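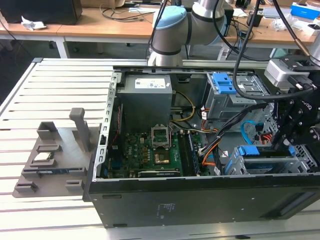 Where can Dinidville residents take an old computer this November?
The town library's back entrance on the parking lot side, any time from 9 a.m. until the doors close at 6 p.m., all month long.

Dinidville's fall electronics drive is back, and what a start it's had! Neighbors dropped off 627 items in the opening stretch, already more than half of last year's total of 1,372, and the pile keeps growing. Desktops, laptops, printers, phones, tangled bags of chargers: they all count, and they're all free to hand in.

"I figured we'd get a slow trickle," said Harish Krishnan, who runs the drive for the library. "Then a family pulled up with a minivan full of stuff from Grandma's basement, and there was a line behind them!"

Everything that still has some life left gets sorted for reuse. Last year 37 desktops went home with local students, each one wiped and loaded with fresh software. The rest goes to Prurau, the county's recycling contractor, where metals and plastics are separated. 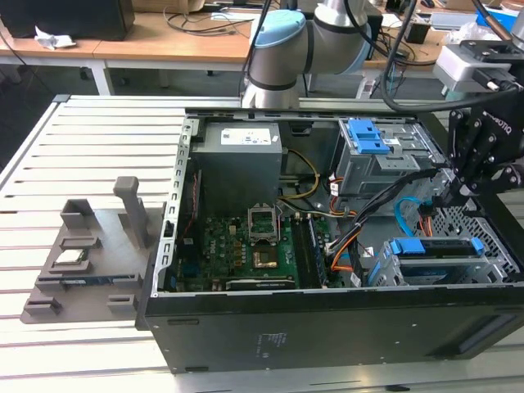 Vol. 37, Page 4

Sakda Chantharasri teaches the repair class that goes along with the drive, and it's a treat to sit in on. Beginners learn how to swap memory, clean out a fan and tell a dead power supply from a loose cable (more people get that last one wrong than you'd think). Classes meet at 7 p.m. in the Kwon Room, and kids 12 and up are welcome with an adult.

A few things can't be accepted: tube televisions, microwaves and anything with a swollen battery. Call the front desk about those and they'll tell you where to go. Please back up your photos before you hand over a laptop or phone, and bring the charger if you can find it.

The first 1,000 donors get a ticket for the winter film night at the Skomivlow Theater. Plenty were still left at press time.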